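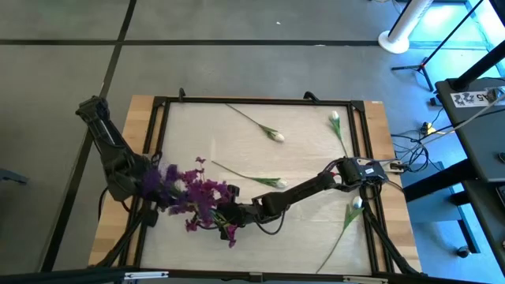 Murnari two-arm bench kit, 12 weeks in
Posted 6th August
3 out of 5

Quick one, I have a bench to clear. Bought the Murnari pair in May through Tradar to see if two small arms could put a bouquet together without wrecking it. Short version - good arms, bad fault, read the bit on the grippers before you order.

Setup was easy. Both bases on in one afternoon, software found them first try. Movement is smooth and quieter than the Barbu set we had before. Reach is fine for a table this size. Tulips it handles well. Long stem, one bud, nothing to snag on. Full bunches are harder, lots of petals hiding the stems, but it got there most of the time once I slowed it down.

Now the fault. Week five, handing a bunch from left to right. Right gripper didn't let go when told. Left arm had already started its move back. So both arms pulling on the same stems, no error, no stop, and the screen still saying "release ok". Hit the stop button, arms froze, gripper stayed shut. Had to cut the power at the wall and work the stems out by hand. Flowers ruined, one fingertip pinched. Not badly. Still.

It has happened four times now. Always the right one, always on a handover, always after a long run. The log shows the command going out and then nothing comes back, and it carrys on as if something had. That is the part I don't like. A stuck gripper I can live with. One that reports open when it's shut, no.

Support was polite and slow. They sent new firmware, then a new wrist cable. Firmware did nothing. Cable helped, I think - 195 handovers clean, then it stuck again before I got to 200.

What I do now: force limit turned right down, a pause before the left arm moves, hands off until the power is off. Also put in a separate power cutoff from Flonitz, should of done that on day one. The stop button that comes with the kit only pauses motion, it doesnt open anything.

Other gripes. Cables too long and they hang everywhere. Manual is thin on faults, one page. Spare fingers cost too much.

Paid 900 for the pair, used. At that price I'm keeping them for slow work. Would not leave them running alone, and would not let a student near the handover until there's a proper fix. Will update if the next firmware sorts it.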